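Pinças para embalagens moles: borracha azul ou Jeltard?

gaetan_pruvost
9/6/21
Testei duas pontas na pinça manual: a de borracha azul texturizada e a lisa da Jeltard. Foram 378 tentativas com saquinhos de snack. A texturizada perdeu 18, a lisa bem mais. Alguém tem números com o controlador Flodberg?

m_chauvin
18 perdas me parece pouco. Você pegava pela borda ou pelo meio? Pelo meio do saco qualquer ponta segura.

gaetan_pruvost
Pela borda, quase sempre. Caixa cheia, itens encostados uns nos outros.

loic_l
Discordo da comparação. A lisa da Jeltard pede mais força, até 100 por cento no Flodberg. Com a mesma força nas duas, claro que ela perde.

m_chauvin
Força máxima em bala de goma amassa tudo. Eu ficaria com a texturizada.

loic_l
Em caixinha rígida não amassa. Depende do item.

gaetan_pruvost
Vou repetir separando rígidos e moles. A caixa de papelão é a do leite, com a pinça aberta por cima:

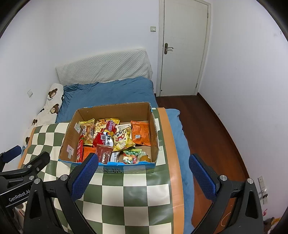 Respostas recentes

loic_l
Anota também a abertura em cada tentativa, senão não dá para comparar.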